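Sukent Ribbed Finger Set for Parallel Grippers

Item no. 854
Sold as a pair, blue
Reviewed by Natalina Sanna for Yu Workshop Supplies

I've been wanting to write this page for ages, so forgive me if I go on a bit! We get more questions about fingers than about anything else we sell (more than arms, more than controllers), and most of them boil down to the same worry: will it squash my thing? So I borrowed a bench, put the Sukent fingers on, and spent a good long while opening and closing them around the sort of stuff you'd find in any office kitchen.

The first thing you notice is the inside face. It's a row of little hollow cells with thin walls between them, so there's some give when it meets something round. The outer walls have a fine dotted texture, and the tips are slightly rounded. I like a blunt tip -- it's kinder to paper and much kinder to knuckles.

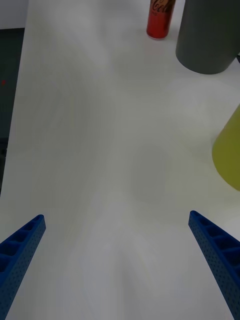
Wrist camera view with the jaws wide open, drinks can at the back

I'd ask you to look at how much table you still get between the fingers from up there. With our older Clundon pair I was forever guessing where the target had gone, and Selorm Nartey (who does our arm set-ups and has far more patience than me) ended up moving the camera mount twice. With these he left it alone. The tips stay down in the corners when the grip is open and you can watch them come in as it closes.

What I tried

Drinks cans are easy. Cans are stiff, they stand up straight, and if you're a bit off centre they mostly forgive you. Wide, smooth containers were harder, and I'd say go slowly with those and check your opening width first.

Paper cups were the real test for me. An empty one weighs next to nothing, so it'll skate off if one finger touches before the other, and if you squeeze like you mean it you get an oval. I had my best results going for the rim, and the worst by miles when I came in low and fast. Hiu-tung Pan suggested dropping something small in the bottom of the cup for a bit of weight, and that did calm things down.

We ran 200 closes at each force setting and then handed the fingers to Tien-fu Chiu in Clunthorpe, who took one pair up to 3000 on his own rig. He sent them back with some scuffing at the tips and no split cells. The Clundon pair got to 2000 before a cross-wall went, although to be fair it had already had a hard life with us.
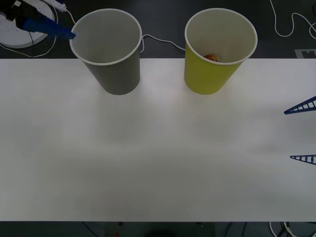
Using two arms

If you're running a pair of arms over one table, think about where each one waits. I keep one parked well to the side with its fingers open while the other works the far edge, and I give them separate cables with plenty of slack. Two sets of fingers in the same colour looked lovely to me, but Ming-te Yen found them a nuisance when sorting his recordings, so ask us about other colours.

In the box

Two fingers, four screws, one hex key and a fitting sheet. The camera bracket is sold separately.

Page last updated April 23, 2026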